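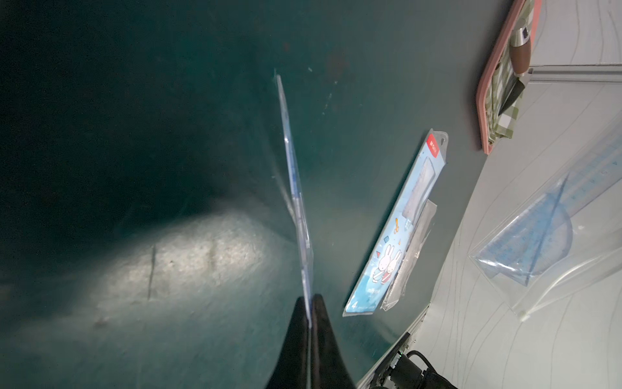

August
By Willy Kuipers

Section 2: Setting Up Your Mullorer Drawing Board

Welcome, and thank you for choosing the Mullorer. Set-up takes 30 minutes if you go at it gently, and I'd ask you to read the whole section through once with a cup of something nearby (but not on the board, please!) before you pick up a screwdriver. If you're coming to us from the older Bultthorpe board, you'll find a good deal that feels familiar, although the parallel bar now goes on after the legs.

1. Lay the board face down on a blanket or a thick towel. The drawing face is softer than it looks, and a single crumb underneath can leave a dent that you'll feel under your pencil for years.

2. Fit the legs, finger-tight only. Once all the screws are in, go back around and snug them down a little at a time.

CAUTION: Do not use a power driver. The threaded inserts will spin if they're forced, and then we have to send you a new board.

3. Turn the board over and set it on its legs. Ask a friend to take the other end if you can.

4. Gather up your rulers and set squares, but leave them in their packaging for now. Plastic edges nick easily, and there's still some hardware to tighten.

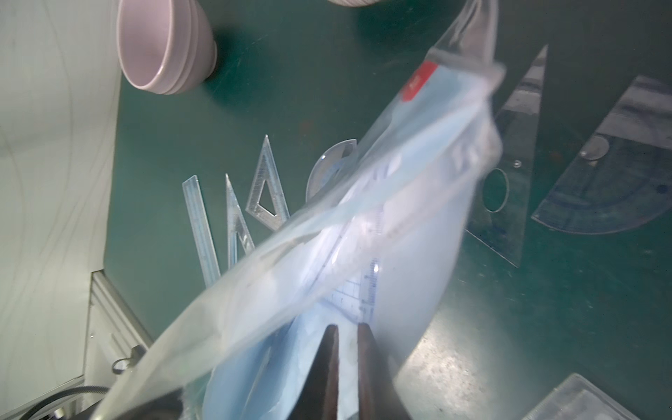
5. Thread the cord for the parallel bar. Start at the upper left pulley, cross behind the board, and come back along the top, keeping a light pull on the cord the whole way so it doesn't hop off. Tie it at the spring with the knot shown on the card in the parts box. It's an ordinary bowline, so if you sail at all you'll be done before you've found the card.

6. Square the bar. Slide it all the way to the bottom edge, loosen both clamp screws, let it settle flat against the stop, and tighten again. Slide it up to the top and measure the gap at each end. A difference of 2 mm or less is fine for general drawing. Anything more, and it's best to loosen the clamps and start this step over.

NOTE: New cord stretches. Check the bar again after a week of regular use, and then whenever your lines start to look a bit tired.

7. Tape down a scrap sheet and draw a few long horizontals, then stand a set square on the bar and draw some verticals through them. Take your time over this part, it's the nice bit.

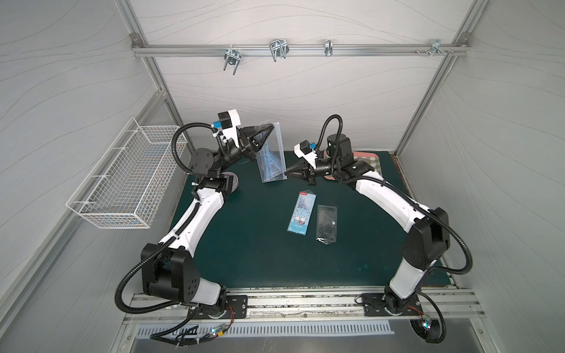
One reader in Trovevthorpe wrote to say that step 7 goes better with a hard pencil, as a soft one leaves a line too fat to judge the angle by. We've tried it since and quite agree. A 2H is plenty.

8. Set the tilt. Beginners tend to like it low, and people with sore necks like it steep, so try both before you lock the side knobs.

Keeping Your Tools Handy

Please don't store anything on the tilted board, where it will only slide down and gather against the bar. A rail with a few hooks does very well for the things you reach for most, and a basket on the wall can take the rest. Replacement cord is part number 217.

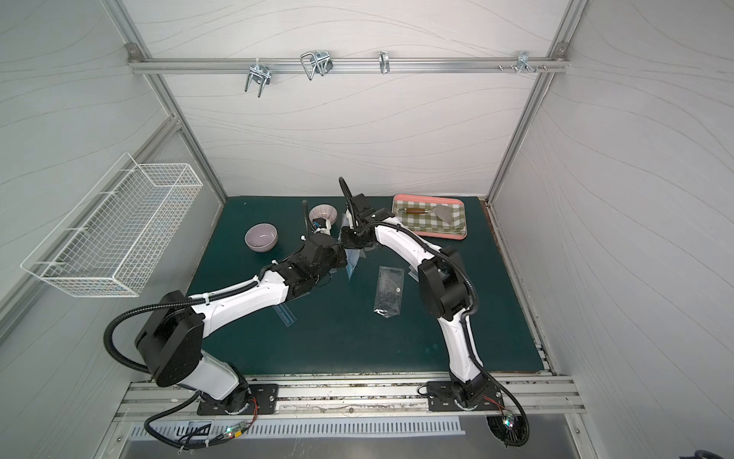

Fig. 4. Wall rail with hooks, and a wire basket at left.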